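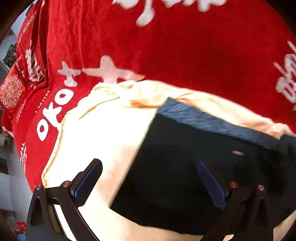

Home Textiles, Unit 4: Bedding, Folding and Storage
Handout for the evening group, Ju-won Yang
Updated 07/03/2021

Hi all! I promised to type up what I rambled through last time, so here are my notes, a little cleaned up. Bring them along, we'll be folding again.

We started with ceremonial bedding, which I love and could talk about all night. A Chinese wedding set is traditionally red, and the character you'll meet over and over is 喜, meaning joy. Put two side by side and you get 囍, double happiness, the one you see on wedding cards, candy boxes, windows, you name it. Modern sets often mix in English (HAPPY WEDDING is a favorite) and the designers go wild with type: brushy strokes next to square blocky ones, big next to tiny. Have a look at the lettering and decide which characters you can read on your own. Matching cushions usually go for a round medallion, and those are worth studying for symmetry alone.

Care, quickly. Plush and velvety fabrics have a pile, so stroke with your palm to find the direction before you smooth anything. Read the label before you wash. Turn printed pieces inside out. And please don't iron straight onto the pile, I flattened a good 19 inches of my Merov throw that way and it has never forgiven me.

Somebody asked about thread count again! The Brarard sheets I passed around were labeled 500, the Kwon ones were lower, and most of you liked the Kwon better with your eyes shut. So trust your hands a bit.

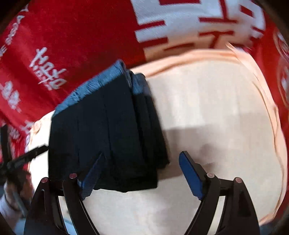 4.2 Folding heavy cloth

Thick dark cotton and denim-type fabrics fight back when you fold them. Every layer adds bulk, the edges drift, and you end up with little steps down one side of the stack. My way: lay the piece flat, smooth from the middle out, fold lengthwise first, then bring the ends in. Press down with your forearm between folds. Frayed edges can go inside the fold if they bother you (I leave mine showing, I like the lighter threads against navy).

Keep the finished bundle on something flat while you check it. If the layers don't line up, open just the last fold and redo that one.

For next time: fold one heavy piece and one plush piece, and measure both. My Faltby shelf is 36 inches wide, so write down the width of yours too and we'll plan the stacks together.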